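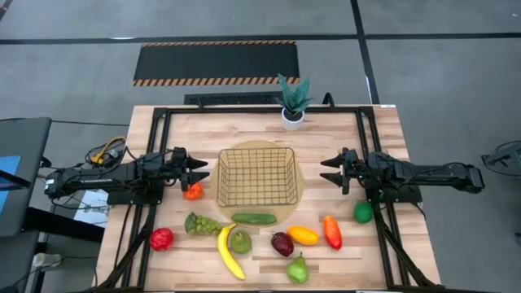

Addo (로봇 동아리)

Addo는 Titemwood 공과학교의 학생 로봇 동아리. 양팔 로봇으로 모형 과일과 채소를 철망 바구니에 담는 과제를 주로 한다. 교내에서는 '과일반'이라고도 부름. 매년 10월 열리는 교내 대회 Tredmont의 양팔 부문에 나가며, 제어 프로그램은 동아리에서 직접 만든 Ernov를 쓴다.

목차
1 개요
2 바구니 과제
3 Ernov
4 연습 방식
5 Tredmont
6 기타

1 개요

원래는 라인트레이서 소모임이었음. 팔 두 대를 들여오면서 이름을 바꾸고 지금 형태가 됬다. 현재 부원은 9명. 신입은 학기 초에만 받고, 전공 제한은 없다. 코딩 경험이 없어도 들어올 수 있는데 첫 달은 거의 배선이랑 캘리브레이션만 한다.

정기 모임은 토요일 오후. 대회 직전에는 평일 저녁에도 문을 연다.

2 바구니 과제

나무 상판 양쪽에서 팔 두 대가 마주 보고, 가운데 둥근 매트 위에 바구니를 둔다. 바구니는 빈 상태로 시작. 모형은 바구니 밖에 흩어 놓고, 전부 안으로 들어가면 한 회 끝. 시작 배치는 회차마다 조금씩 바꾼다. 사과와 포도, 바나나, 오이, 서양배 등이 나온다.

팔의 역할은 고정하지 않음. 왼쪽 물건은 왼팔, 오른쪽 물건은 오른팔이 기본이지만 바구니 앞쪽은 겹치는 구역이라 먼저 빈 팔이 간다. 충돌이 제일 많이 나는 곳도 여기.

품목별 난이도는 부원들 사이에서도 의견이 갈린다. 오이는 길어서 가운데를 못 잡으면 한쪽이 처지고, 바구니 테두리에 걸리기 쉽다. 바나나는 휘어 있어 잡는 각도가 까다로움. 포도는 송이째 집어야 하고 알맹이 쪽을 집으면 돌아간다. 라임처럼 작고 둥근 건 의외로 쉬운 편인데, 손가락을 너무 낮게 넣으면 굴러간다. 뒤로 갈수록 바구니 안 자리가 없어서
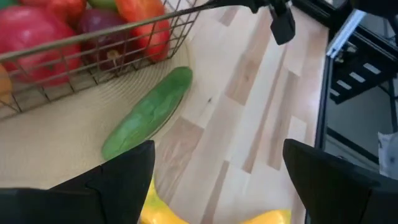
마지막 한두 개는 놓는 위치까지 따로 골라야 한다. 그냥 위에서 떨어뜨리면 먼저 담은 것 위에서 튕겨 나오기도 함. 그래서 긴 것부터 담는 순서를 권하는데 규칙은 아니고 조종하는 사람 마음이다.

3 Ernov

동아리 자체 제어 및 기록 프로그램. 두 팔의 관절값과 고정 카메라, 손목 카메라 영상을 한 시계로 묶어 저장한다. 초기판은 영상이 관절값보다 늦게 찍히는 문제가 있었고, 이때 모은 기록은 학습에 쓰지 않는다. 설정 파일 형식이 두 번 바뀌어서 옛날 기록을 열려면 변환을 먼저 해야 됨. 변환 스크립트 설명은 아직 없음(작성 예정).

4 연습 방식

사람이 원격으로 조종해서 시범을 쌓고, 그걸로 모델을 학습시킨 뒤 자율 동작을 시험하는 순서. 바구니 과제로 저장된 시범은 모두 2933회. 이 중 390회는 중간에 떨어뜨린 것을 다시 집는 장면이 들어간 회차로, 따로 분류해 둔다. 실패 회차도 지우지 않는다.

조종은 두 명씩 돌아가며 한다. 한 명은 팔, 한 명은 기록과 배치. 한 회가 끝나면 양팔을 시작 자세로 되돌리고 모형을 다시 깐다. 되돌리지 않고 다음 회를 시작하면 첫 동작이 튀는데 신입이 제일 자주 하는 실수.

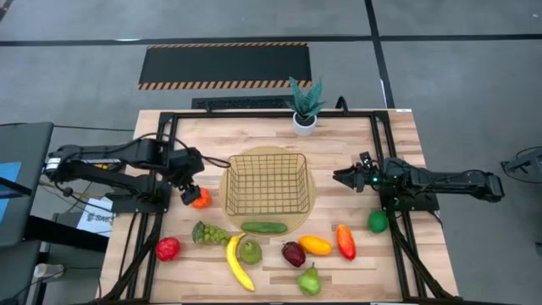

5 Tredmont

Titemwood 교내 자율로봇 대회. 양팔 부문은 제한 시간 안에 바구니에 담은 갯수로 점수를 매기고, 상판 밖으로 떨어지면 감점. 경기 중 사람이 손을 대면 그 회는 무효. 시작 배치는 심사 쪽에서 정하며 당일 공개된다.

Addo의 최고 점수는 199점. 이 해에는 예선 1위였다가 결선에서 오른팔 통신이 끊겨 3위로 마쳤다. 이후 결선용 케이블은 따로 보관하고 연습에는 안 쓴다.

6 기타

- 모형 교체 주기는 정해져 있지 않다. 표면이 닳으면 미끄러져서 그때그때 바꿈.
- 망고를 레몬으로 적은 기록이 꽤 섞여 있다. 품목 이름으로 검색할 때 둘 다 넣을 것.
- 접시 쌓기 과제도 준비 중. 규칙 미정.
- 같은 이름의 교내 밴드가 있으나 관련 없음.

같이 보기
Ernov 설치 안내
Tredmont 양팔 부문 규정
Titemwood 동아리 목록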